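Gathering Examples for a Learning System
Course handout, Unit 4: Recording Robot Work Inside a Computer Case
12 August 2020 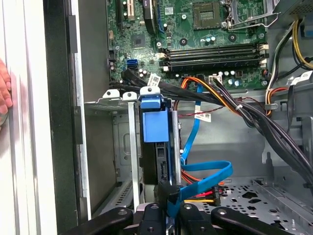 Figure 1. Wrist camera view, open tower case. The gripper is at the blue SATA cable.

1. What this unit covers

The first three units dealt with the arm itself: how to bring it up, how to move it by hand, how to set limits. From now on the arm is a way of getting data. The learning system we train in Unit 6 has no rules in it about cables or drives. It has recordings, and what it learns depends on what is in them. This handout covers how the recordings are made, what goes into each one, and which ones we throw out.

The task is called Brunet in the course files. In plain terms: take hold of a flat data cable inside an open desktop computer, free it, and lay it clear of the drive. You will see the name Brunet in folder names and on the grading sheet. The recording software is Fatix. The storage server is Suvudska. Accounts for both were set up when you enrolled in the Pravoment lab course, and the same login works for each.

2. Why the inside of a computer

Blocks and cups are easy to record and easy to learn. A case with its side off is harder in ways that matter for real repair and recycling work.

Cables bend. The position of a cable at the start of a recording is never quite the position it had in the last one, and it moves again as soon as it is touched. A system that has only learned one path for the hand will miss.

Things are crowded. In Figure 1 the thick black cable bundle crosses the case on a diagonal, orange and yellow power wires run along it, and the drive cage sits below the board. The gripper has to get to one flat blue cable without hooking anything else.

Colors can mislead. The SATA cable is blue. So is the plastic handle on the drive carrier, and so are the two ports at the left edge of the board. A system that learns "go to the blue thing" will do well in some recordings for the wrong reason. We come back to this in Section 6.

3. Terms

Episode: one recording, from the start signal to the stop signal. One attempt at the task.

Operator: the person moving the arm through the leader handles.

Second: the person at the case. The second resets the cable between episodes, steadies the case where needed, and can call a stop.

Observation: what the system is given at each time step. For us this is the wrist picture and the joint positions of the arm.

Action: what the operator told the arm to do at that time step.

Start state: how the case and cable are arranged when the episode begins.

The trained system sees only observations. If the operator finished an episode by leaning over and looking into the case, the recording contains decisions based on something the system will never have. Operators work from the wrist view on the monitor. This feels slow for the first ten minutes or so and then gets better.

4. How many episodes

Each pair of students records 100 episodes of Brunet. Last year's set has 219 usable episodes and will be shared with everyone after you have handed in your own. Do not ask for it earlier. Part of the assignment is to compare a model trained on your episodes alone with one trained on yours and last year's together.

Plan on two sessions. Pairs that try to do all 100 in one session get sloppy toward the end, and it shows in the data as long pauses and hurried grasps. If you have to redo some, book a third session.

It is normal to record a few more than you need. A pair that stops at 102 and drops two bad ones is done. A pair that stops at exactly 100 and then finds a bad one has to come back.

5. Procedure

5.1 Before the session

Unplug the case from the wall. Hold the power button for five seconds.
Put on the wrist strap and clip it to bare metal on the chassis.
Wipe the lens of the wrist camera with the cloth in the drawer.
Log in to Fatix, choose Brunet, and enter your pair number.
Check that the picture is live and in focus on the board and on the cable.
Check free space on Suvudska. If the bar is red, tell the instructor and wait.

5.2 For each episode

The second sets the cable in a new start state (see Section 6) and says "clear."
The operator moves the arm to the ready position above the case.
The operator presses the left pedal. Recording starts.
The operator brings the fingers down to the cable, closes, and frees it.
The operator lays the cable clear of the drive and opens the fingers.
The operator backs the hand out to the ready position.
The operator presses the right pedal. Recording stops.
The second marks the episode as good, failed, or void.

Keep the end of the episode in. Students often hit the stop pedal as soon as the cable is free, and the system then has no examples of how to let go and leave. We had a model two years ago that held on to the cable until someone cut the power.

5.3 Hands

The second may hold the case or the side panel during an episode. Keep the hand in one place from start to stop. A hand that comes in to help with the cable makes the episode void, even if the help was small. Fingers stay out of the space between the gripper and the drive cage at all times while the arm is powered.

5.4 Force

The grip limit is set to 200 in Fatix. That number is in the controller's own units, and you do not need to convert it. Leave it alone. A higher limit will crush the connector. If the cable slips at the set limit, the grasp was poor: open, move, and close again. Keep recording while you do this. A second try after a slip is useful data.

6. Varying the start state

A hundred copies of the same episode teach the system very little. Change the following from one episode to the next, and write the change in the log.

Cable loop. In Figure 1 the cable comes down past the drive and makes a wide curve before it reaches the gripper. Record wide loops, tight loops, and loops that lie toward either side.

Neighboring wires. Move the thinner wires a little. In some episodes let one lie across the SATA cable.

Light. Use the ceiling lights alone, the lamp alone, and both. The bays in a case fall into shadow quickly, and the shadow moves when the lamp does.

Case position. Shift the case by a few centimeters or turn it slightly between blocks of episodes. Stay inside the tape on the table.

Cable color. The kit has a red and a black SATA cable as well as the blue one. Swap the cable for at least one block in each session. This is the main guard against the color problem described in Section 2.

Change one or two of these at a time. If everything changes at once, you will not be able to say later which change a model had trouble with.

Do not vary the things that are fixed by the hardware: camera mount, finger type, ready position. If the camera gets bumped, stop and run the camera check again before going on.

7. Good, failed, void

Good: the cable was freed and laid clear, the hand backed out, and nothing else was pulled loose.

Failed: the attempt was honest but did not work. The cable was dropped and not recovered, or another wire came along with it. Failed episodes are kept in a separate folder. They do not count toward your 100, but we use them in Unit 8.

Void: something outside the task went wrong. The camera froze, a hand entered the work area, the wrong pedal was pressed, the arm hit its joint limit. Void episodes are deleted at the end of the session.

Mark each episode right after it ends. Going back at the end and marking from memory does not work. If the two of you disagree, watch the replay once and go with the stricter mark.

8. The log

One line per episode, typed into the Fatix notes field. Episode number, mark, what was changed in the start state, and anything odd. Short is fine. Sample lines:

014 good. Loop tight, lamp only.
015 good. Loop tight, lamp only, slipped once and regrasped.
016 failed. Thin wire caught under left finger.
017 void. Stop pedal pressed early.

Do not write "same as before." Lines get sorted and separated from each other, and then nobody knows what came before.

9. Common problems

The fingers block the view. With the camera on the wrist, the gripper always takes up the lower part of the picture, and the point of contact can disappear behind it. Come in with the cable in view as long as possible and tilt slightly before closing.

Long pauses. If the operator stops to think for several seconds, the system learns to stop there too. Talk the approach through before pressing the left pedal.

Drift in style. The operator at episode 90 does not move like the operator at episode 5. Swap roles every 20 episodes and note the swap in the log.

Labels on cables. Several cables in our cases carry white barcode labels. A label in the same place every time can become a landmark for the model. Turn or slide the loose ones now and then. Do not peel them off; the parts room uses them.

10. Handing in

Upload to Suvudska under Brunet, then your pair number. The folder should hold the good episodes, the failed episodes, and the log as exported from Fatix. Add one page of text answering the following.

Which start states gave you the most failed episodes?
Where in the episode did most of the failures happen?
Which two changes to the start state would you add if you had another session?

Uploads close at the end of August. The Unit 5 handout covers trimming and checking the files, so leave them as recorded until then.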